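Re: [stockroom] Hanger stretch on knits, rail 7

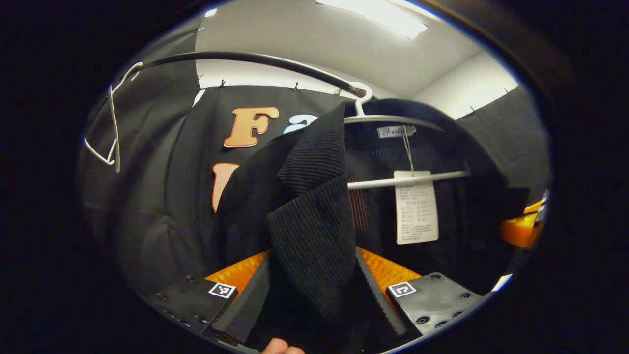
1. Hanger type

Tobias Strickland wrote:
> We took in 271 knits in October and I am seeing shoulder bumps on
> the cardigans again. Are we still using the white plastic hangers
> for these? The Tindale sheet says fold anything ribbed. Also, should
> the hang tags stay on while the stock is on the rail?

Yes, still the white plastic ones with the crossbar. The black ribbed piece is on one. The Tindale sheet was written for heavy wool and we have never applied it to light ribbed knits. My limit is 200 grams: under that, hang; over that, fold and shelve. Please weigh anything doubtful on the Sorensen scale and write the figure on the intake card.

The bumps come from the ends of the shoulder bar. Set the garment so the side neck points sit evenly on either side of the hook and the shoulder seams follow the bar. If the bar end sits past the seam, the hanger is too wide and the piece should be folded whatever it weighs.

2. Front panels

Ribbing closes up when it hangs open. Take the front edge low down, draw it straight toward the floor until the ribs run vertical, then let go. Do not pull sideways. Do not clip the hem, as it leaves a mark that steam does not fully remove.

3. Tags

Leave them on. The string hangs from the neck label and the tag should fall in front of the garment, with the care symbols readable without turning anything over. If it has dropped inside the neck, bring it out. Stock going to Orkirent gets its barcode on the bag, never on the maker's tag.

4. Empty hangers

Take them off the rail at the end of the shift. They catch on the next garment when it slides along, and ribbed knit snags easily.

Still open: the Clatex order, line 1129, for the narrower hangers. I have asked for a delivery date and have no answer yet. Tobias, can you send me the intake card numbers for the cardigans with bumps?

Ketsara Sangkhawat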